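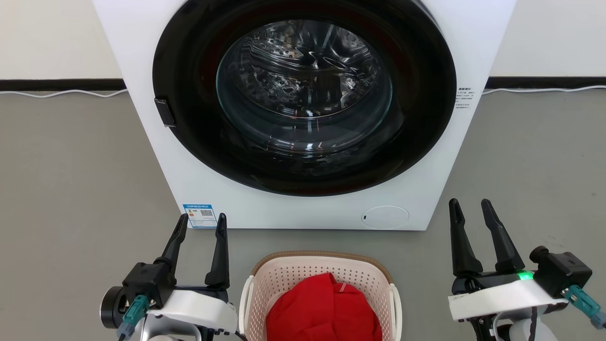

Filed under: Boxing > Amateur > Interviews

The head coach at Tonstead amateur boxing club took the job nine years ago, when the club had one ring and no medical room. It now has 201 carded boxers and enters most of the regional championships.

Asked what had changed most in his training plan, he named sparring volume. "We used to spar three nights a week. Now it's one night, with a fixed number of rounds for each boxer. Everything else is pads, bags and footwork."

Rounds are entered in a ledger by weight and by opponent. Last season's total was 706. "If a lad has done his rounds for the month, he doesn't get in. It doesn't matter who is asking."

On making weight, he was equally brief. Boxers are checked at 7 am, before food, and anyone too far over the limit four weeks out is entered in the class above. "I won't have them drying out for three two-minute rounds. The legs go first, then the guard drops."

The club's next away fixture is against Bralto in April, over 9 bouts. Matching is by age, weight and bouts boxed, and two pairings are still open. "They have a southpaw at light-middle and we haven't got the right man for him yet."

The second ring cost 3,000 pounds, bought used. The canvas is due for replacement before the autumn.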